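Prorkham House and Furnishings List
Message 1267
Subject: Re: Where to put an oval mirror with a fancy frame
From: Zulmira Patrício
Date: June 21, 2025

Hello everyone, and hello especially to Inata, whose question I meant to answer weeks ago. Our own white oval is on the wall at last, roses and all, so I can write with a bit more confidence than I could have done in May.
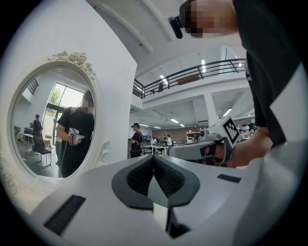
YOUR LETTER, SO THAT I ANSWER ALL OF IT

In message 1210 Inata wrote:

> Dear list,
>
> My aunt has passed on to me an oval looking glass in one of those
> very decorated frames, flowers at the top and curly bits down the
> sides. I love it and I am slightly frightened of it. The rest of my
> house is plain. I have white walls, a plain table, plain chairs, and
> I can't tell if it will look lovely or as though it has come to the
> wrong address.
>
> My questions are these. Should it go over something, a chest or a
> small table, or can it hang by itself? How high? Is one hook enough?
> It has a single loop at the back and I don't trust it. And how does
> anybody dust the flowers? My aunt used a damp cloth and some of the
> paint has gone from the petals.
>
> My husband would like it in the spare room with the door shut, so
> please be kind.
>
> Inata

PLAIN ROOM, FANCY FRAME

Please tell your husband, with my love, that he is mistaken. I had just the same worry. Everything else we own is plain as bread, and the room ours hangs in is a working room, with a white table and a black office chair on wheels, so nobody would call it a boudoir. I was quite sure the roses would look silly above all that. They don't! A white frame on a white wall goes very quiet, and it is only when you come up close that you notice there are flowers at all, and scrolls running down the edge. If the frame had been gold I might be telling you a different story. My sister has a gold one in her hall and it does rather shout at the postman.

So my first question back to you is what colour yours is. You mention paint on the petals but you don't say which paint. If it is white or cream, I would put it on the plainest wall you have and leave it alone. If it is a stronger colour, you might try it first against a wall with something else on it, a few pictures perhaps, so that it has company.

BY ITSELF, OR OVER SOMETHING

Either will do, and I have changed my mind on this. For years I believed that a mirror had to have a piece of furniture under it, as my mother did, and she would no more have hung one on a bare wall than gone to church in slippers. Then we moved to a house with a tall wall and no furniture that wanted to stand against it, and there the mirror went.

What I would think about more than the furniture is what the glass is going to look at. Ours has the big window in it, with all the green outside, and that has pleased me more than any other part of the business. You get the garden twice. Before you make any holes, ask somebody patient to hold the mirror against the wall while you stand in the places where you usually stand, and sit where you usually sit, and see what turns up. We tried one spot where the only thing I could see from my chair was the inside of the broom cupboard, and another that gave me the ceiling light full in the eyes every evening. If you have nobody patient to hand, a cheap little bathroom mirror propped or held up in the same place will tell you nearly as much and won't make your arms ache.

Do remember that it will show your mess as faithfully as your garden. I have got into the habit of glancing at the glass before people come, to see what the table looks like from the other side. It is usually worse than I had thought.

HOW HIGH

I know there are rules for this and I have never managed to keep to them. The one I was taught is that the middle of the glass should be level with the eyes of whoever uses it most. In our house that would have suited me and left my brother-in-law admiring his own collar, so we went a little higher than my eyes and a little lower than his, and each of us complains only slightly.

With an oval you have one extra thing to watch, and I did not know it until we came to do ours. The decoration at the top adds to the height, so if you measure from the top of the flowers, thinking of that as the top of the mirror, the glass ends up lower than you meant. Measure to the glass. Cut the shape out of brown paper, flowers included, mark the glass on it in pencil, and tape that to the wall for a few days. You will look a little mad but you will get used to the size of it, and if you find yourself walking round it with your shoulder, it is too near the door.

ONE HOOK OR TWO

Two, please, Inata. I feel quite strongly about this one. An oval on a single loop will tip every time a door bangs, and a round-ended thing that has tipped looks much sillier than a square one. You will be forever nudging it straight, and every nudge is another thumb on the paint.

What I did was take the old loop off altogether and have a pair of flat hangers put on the back, one at each side, above the widest part. The man at Trullar, where I buy my screws and such, talked me out of the wire I had wanted and I have been glad of it. With a hanger at each side and a hook for each, the mirror can't swing. The awkward part is getting the hooks level, and for that we laid a strip of masking tape across the back of the mirror from one hanger to the other, marked both, peeled it off and stuck it on the wall with a spirit level along it. Then you drill through the marks. It took longer to find the pencil than to do the job.

Do weigh it before you buy anything. Stand on the bathroom scales holding it, then stand on them without it, and take one from the other. Whatever fixings you choose should be meant for a good deal more than that, and they must suit your wall. If it sounds hollow when you knock, say so in the shop, as the plugs are different. And if the back of the frame is at all crumbly where the screws would go, stop there and take it to somebody who mends frames. Old repairs hide at the back.

DUSTING THE ROSES

Your poor aunt! We have all done it. Keep the damp cloth away from the flowers altogether. I use a soft, dry, long-haired paintbrush, a new one that has never been near any paint, and I work from the top downwards with an old pillowcase hooked over my arm to catch what falls. Go very lightly into the middles of the flowers, where the dust sits like felt. If I have let it go too long I hold the nozzle of the vacuum cleaner a hand's width away with a bit of old stocking over the end, and brush towards it, never touching the frame with the nozzle itself.

For the glass, spray the cloth and never the mirror. If you spray the mirror the wet runs down and gets in behind the edge, and after a few years of that you have black spots creeping in from the rim. I stop a finger short of the frame and finish the edge with a dry corner.

As to the paint that has gone from the petals, I would leave it for now. I once touched up a frame for my cousin with a small pot of white that looked a perfect match in the tin, and by the following spring every place I had touched showed up as a bright little patch, as though the frame had been given new teeth. If it does trouble you, Leitão on this list has done far more of that work than I have and is very good about answering. She has a box of 200 little painted sample sticks, all of them called white by whoever made them, and I believe she would post you a few if you asked nicely and covered the stamp.

A FEW QUESTIONS BACK TO YOU

What is the wall made of? Is there sun on it in the afternoon? And are the flowers solid to the touch, or does any one of them shift when you press it very gently? If one shifts, lay the mirror flat on its back on a folded blanket and leave it there until you have had it seen to. I lost a leaf off a picture frame years ago by thinking it would hold until the weekend, and I found it in the vacuum cleaner bag, in three pieces.

I should very much like to hear where it ends up, and what your husband says once it is on the wall. If he still wants it in the spare room after a fortnight, then I suppose he has been given a fair trial — but do make him dust it.

With warm wishes to all, and thank you to those who wrote about the curtain linings, which I have not forgotten,

Zulmira Patrício

Recent messages on this list
Curtain linings, washing before hanging
Re: Curtain linings, washing before hanging
Castors for an office chair on a wooden floor
Ring marks on a white table
Leitão's sample sticks, who has them at present?
Filling old screw holes before painting

Prorkham House and Furnishings List | Messages remain the copyright of their authors | Contact the list owner | Back to top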